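Pirka Shared Workshop
Minutes of the Regular Meeting, Two-Arm Dish Cell Build

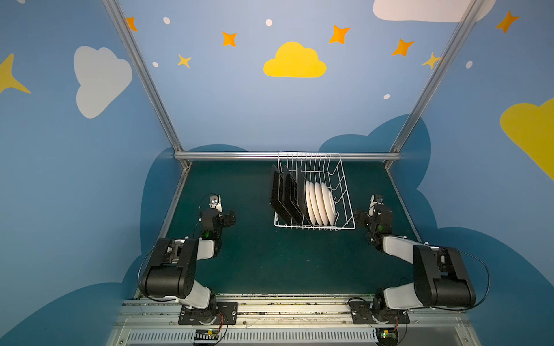

1. Call to Order and Attendance

The meeting was called to order at 7:05 p.m. on Wednesday in the main bay. Emilian Lazăr presided. Members of the build group were present in sufficient number to conduct business. Apologies were received from the electronics bench lead, whose written report was read into the record under Item 4.

2. Approval of Prior Minutes

The minutes of the July meeting were approved with one correction. The entry under "Purchases" had listed the replacement servo order as placed with Fogh. The order was placed with Basteo. The Fogh quotation was received but not accepted.

3. Mechanical Report

Mr. Lazăr reported that both arms are mounted on the front rail, each on its own black plate, and that the wire dish rack has been placed toward the back of the green tabletop for the plate handling work. The present load is four square black plates on the left of the rack and four round white plates on the right.

Members discussed whether the black and white plates should be kept in separate groups or mixed. It was agreed to keep them in separate groups through the end of August. A member noted that the square plates lean and overlap in the rack, and asked whether this would make it difficult to take hold of a single plate. Mr. Lazăr replied that the lean is to be left as it is for now, and that a spacer insert may be considered after the first set of trials.

The distance from the front rail to the rack was recorded as 318 mm. This figure replaces the one on the whiteboard, which was taken before the rail was moved. Members are asked to use the new figure in all scripts. The rack position is to be marked on the tabletop with tape at each front corner.

It was observed that loose screws and debris remain in the channels of the rail. Members working in the cell are reminded that the channels are to be cleared with the small vacuum at the close of each session. Screws recovered from the channels go in the tray on the hardware shelf and are not to be returned to the sorted bins.

4. Electronics Report (read from written submission)

The small boards below the two mounting plates remain uncovered. Printed covers have been designed and are in the queue for the second printer. The first version did not clear the wiring on the left side and has been revised.

The cable at each elbow is to keep its present outward loop. The electronics lead asks that the cables not be tied down to the upper arm, as was done briefly in June, when the left elbow connector pulled out during a full reach. Should a loop be found to catch on anything, the matter is to be written in the log before any change is made.

The power supply log was attached to the report. Total running time for the two arms stands at 522 hours. The group's maintenance sheet calls for the wrist servos to be checked at 600. The check has been placed on the September agenda.

5. Software Report

The Kiklow control program has been updated on the cell computer. The update changes the home position of both arms so that the grippers rest open and above the table. Members who have saved older scripts must edit the first block before running them. Two members reported that their scripts had stopped with a joint limit message. Both were asked to stay after the meeting to go over the change.

The group now holds 2648 recorded practice runs, counting those made with the foam blocks. After discussion it was agreed that the foam block runs should be moved to a separate folder and kept. A proposal to delete runs with missing log entries was tabled.

6. Budget

The balance available to the project is $300. The following was approved by voice vote:

Spare finger pieces for both grippers, not to exceed $85.
Replacement plates, to be bought secondhand where possible, not to exceed $20.
One pack of rail end caps, $14.

A request for a second dish rack of a different pattern was discussed and not approved at this time. The member making the request may bring it back with a price.

7. Appearance of the Cell

The group recorded its thanks to the members who painted the cloud and star design on the walls of the cell. A question was raised as to whether the orange and yellow stars should be painted over in plain blue to simplify the background. Opinion was divided. The motion to repaint failed. The walls will stay as they are, and the matter may be raised again if the trial results call for it.

8. Safety and Access

The following rules were restated at the request of the workshop board:

No person shall reach into the cell while either arm is powered.
Plates that are chipped or cracked are to be removed from use and placed in the marked bucket.
The cell is to be powered down by 9:30 p.m. on weeknights.
New members must complete the bench orientation before running either arm.

9. Action Items

Mr. Lazăr: tape marks for the rack; update the whiteboard figure.
Electronics lead: print and fit the revised board covers; left side first.
Software lead: post the new first block to the shared folder; move the foam block runs.
Purchasing: place the Basteo order for finger pieces; report any change in price before paying.

10. Adjournment

There being no further business, the meeting was adjourned at 8:20 p.m. The next meeting will be held in the main bay at the usual hour. Items for the agenda should be sent to the secretary by the preceding Monday.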